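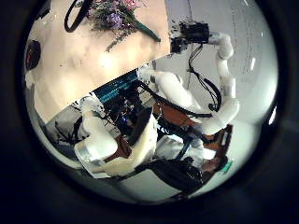
A bouquet in purple and lavender with grey-green foliage, laid on a tabletop.

Flurnov changes stem length and packing for mixed bouquets

Flurnov, the cut-flower packer at Zavstead, will move its purple and lavender mixed bouquets to a single stem length from February. Orders placed before the change will be filled to the old specification until stock of the existing sleeves runs out.

Bouquets will be trimmed to 50 cm, measured from the top of the highest bloom to the cut end. Until now the length was left to the person at the bench, and a check of 466 finished bouquets last season found that 84 were too long for the standard carton. Those had to be taken out, trimmed again and put back in their sleeves. Most of the extra length was in the foliage, which had been added last and not cut with the flowers.

"The carton has a fixed inside length and we were packing to it by eye," said Bernadette Langlois, who runs the packing floor. "If a stem touches the end board, the heads at the other end get pressed. We had complaints about bruised petals, mainly on the pink."

Under the new method the foliage goes in before the last flowers. The binding point is set at 19 cm above the cut end, and the tie is put on before trimming. Stems are then cut together in one pass, square across. Slanted cuts will no longer be made at the packing stage, as shops recut the stems before putting them in water.

Each bouquet is laid flat for checking, with the heads to one side and the stems pointing towards the packer. The check covers length, the tightness of the tie, broken heads and loose leaf below the binding point. Bouquets that fail on length go back to the bench. Those that fail on broken heads are taken apart and the sound stems used again the same day.

The colour mix has not changed. Purple and lavender remain the main part, with a small amount of pink near the top and grey-green foliage spread through the outside. Daniyal Farooqui, who buys for the site, said the foliage had been kept because it holds its shape in a dry carton overnight. A darker leaf was tried but marked too easily where it met the sleeve.

Sleeves are supplied by Yordanov and will be slightly narrower at the base. The wider pattern let the stems spread during transport, and the bouquet tended to slide down until the lower heads sat below the rim. The narrower base grips at the binding point. Cartons are unchanged, and the number of bouquets to a carton stays as it is.

Shops that need longer stems for tall vases can still order them under a separate code, packed in the long carton. These orders close at noon on Monday for delivery in the same week. The Tinine depot does not take the long carton at present, and shops served from there should speak to Jayson Ambrosio in the order office before placing one.

Prices for the standard bouquet are not affected. A revised packing sheet will go out with the first deliveries in the new sleeve.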